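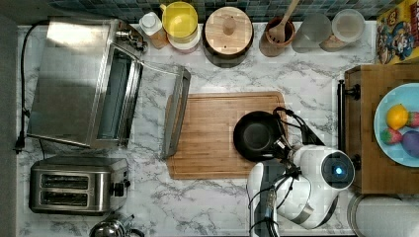 Puertas abiertas en Sundach: una mañana entre encimeras

Llevaba desde junio con la visita apuntada en la nevera y por fin fui, el viernes 7 de septiembre de 2018. Sundach está en Sorncombe, al final de una calle en cuesta donde no se aparca ni rezando, así que llegué sudando y con el grupo ya dentro. Nos recibió Blagoje Georgiou, un señor con una paciencia infinita que lleva toda la vida montando cocinas (la parte de muebles todavía se llama Georgiou, por su padre) y que contesta hasta a las preguntas más tontas. Lo sé porque las hice yo.

Primero nos pasearon por el almacén, con 1.313 muestras de encimera colgadas en paneles que se pasan como las hojas de un libro. Una locura. Yo iba con la idea fija de llevarme algo oscuro y a la tercera fila ya no sabía ni cómo me llamaba. Había una señora que las tocaba todas con la palma de la mano y decía «fría», «fría», «esta menos», y al final acabamos todos haciendo lo mismo.

Pero a mí lo que me ganó fue la cocina. Encimera blanca de mármol con sus vetas grises, salpicadero de mosaico entre verde y azul y, pegados a la pared, los botes: uno con tapa amarilla, otro con tapa redonda de madera y pomo, el tarro marrón de cerámica con su cuchara de palo... ¡Ese tarro lo quiero en mi casa! Me gustó que no pareciera de revista. El hornito y la tostadora están en la encimera, como en cualquier casa en la que se desayuna con prisas, y la tabla de bambú tiene sitio de sobra en medio.

De las tablas hablamos un buen rato. Blagoje es muy de tabla grande con ranura alrededor, de las que recogen el jugo del tomate antes de que llegue a la piedra, y nos contó que la suya la repasa con aceite cada 2 semanas. Yo la mía no la he aceitado en la vida, y así está, la pobre, que parece un tejado.

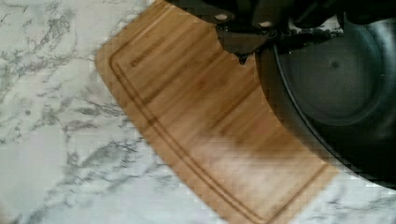 ¿Se puede poner una sartén recién sacada del fuego sobre el mármol?

Mejor poner algo debajo, una tabla o un salvamanteles. Blagoje nos explicó que la piedra puede sufrir con los cambios bruscos de temperatura, y que a él le preocupan todavía más el limón y el vinagre, que se comen el brillo y dejan un cerco mate que luego hay que pulir.

Tomé nota, porque en casa somos de aliñar a lo bestia. También preguntaron por los precios, claro, y ahí la cosa se puso más seria. Hay una serie que se llama Pridden, pensada para cocinas pequeñas, y con la reserva te piden 200 euros de señal que luego te descuentan. No firmé nada, que conste, aunque me traje el folleto y lo tengo en la mesilla como si fuera una novela.

Lo que más discutimos en el grupo fue dónde meter los aparatos pequeños. Una pareja defendía que todo guardado y la encimera despejada, y yo les decía que muy bonito, pero que a ver quién saca el horno del armario cada vez que quiere gratinar algo.

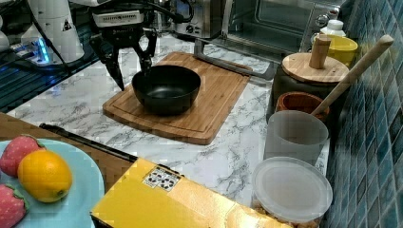 Ellos erre que erre, y yo más. Blagoje zanjó el asunto diciendo que lo que se usa a diario se queda fuera y lo demás al armario, y que antes de elegir muebles conviene apuntar durante 3 días qué saca uno y qué no. Ya he empezado la lista: de momento la cafetera va ganando y la yogurtera ni ha aparecido.

A la salida había café y unas galletas de mantequilla buenísimas (repetí, y luego volví a repetir). Si os animáis a ir, subid andando desde la plaza y llevad las medidas de vuestra cocina apuntadas. A mí se me olvidaron encima de la mesa y tendré que volver.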